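Drundach Electrical Trade Forum
Packing and Dispatch > Junction boxes: film wrap before or after the bins?
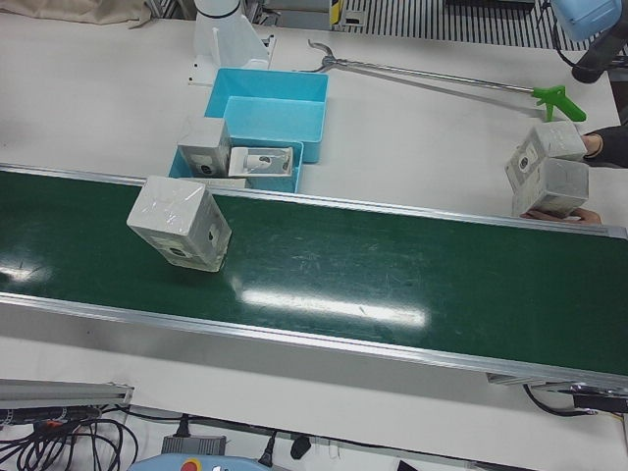
Posted by: J. Manalastas (Moderator)
I would like to settle the question that was left open in the August thread. Members who supply junction boxes in small lots are divided between wrapping each box in film on the belt side and sorting the boxes into bins unwrapped, with film applied at the packing table. The draft handling guide must say one or the other. Please confine replies to gray plastic boxes of the cube pattern. Metal enclosures have their own thread.

Posted by: Renato Macapagal
Our shop wraps first. We supplied 836 boxes to one customer last season, and the complaints we received before the change were almost entirely scuffs on the faces. A belt that has been in service for any length of time carries scratches of its own, and grit collects on it. Film keeps the box faces clean until the installer opens it.

Posted by: M_Yimer
I must respectfully disagree with Mr. Macapagal. Film over an open port conceals whatever is inside the box. Our receiving desk rejected 86 wrapped boxes because loose screws had been left in them, and every one had to be unwrapped by hand. The glare from overhead lights on glossy film makes inspection harder still. We sort first, inspect, and wrap last.

Posted by: Renato Macapagal
That is a fault of inspection, and the film should not be blamed for it. Shake the box before it is wrapped.

Posted by: M_Yimer
With 196 boxes on a morning order, shaking each one is not a procedure I could put in writing.

Posted by: R. Malabanan
May I raise the matter of the bins? The photograph in the first post has a closed-looking gray box and an open white shell side by side in one light-blue bin. Under our house rules these would be separated. Open shells go in one tray and boxes in the other, particularly where there is an empty tray directly behind. Mixed bins are how our customers came to receive parts they had not ordered.

Posted by: J. Manalastas (Moderator)
The point is noted, and I will add a line on mixed bins to section 2. For kits, where a box and a shell are issued together, a shared bin should remain permissible.

Posted by: R. Malabanan
Agreed as to kits, provided the bin is labeled as such.

Posted by: Rogelio Layug
On a related subject, does the guide say anything about hand tools on the table? We keep a reacher-grabber by the belt as well, one with a green pistol grip very like the one shown, and it is useful for a box that has gone beyond arm's length. Ours hangs on a hook when it is not in use. A long tool lying flat beside the bins will sooner or later be pushed into them.

Posted by: M_Yimer
Ours stays on the table, claw toward the bins and handle toward the operator. I have no objection to a hook, but I would not make it mandatory.

Posted by: J. Manalastas (Moderator)
Hooks will be listed as recommended. On the main question, I propose that the draft permit either order of work, with a written inspection step before film is applied in both cases. Objections should be posted here by Monday.

Posted by: Renato Macapagal
I can accept that wording — with the reservation that bare boxes should not be left resting on a worn belt.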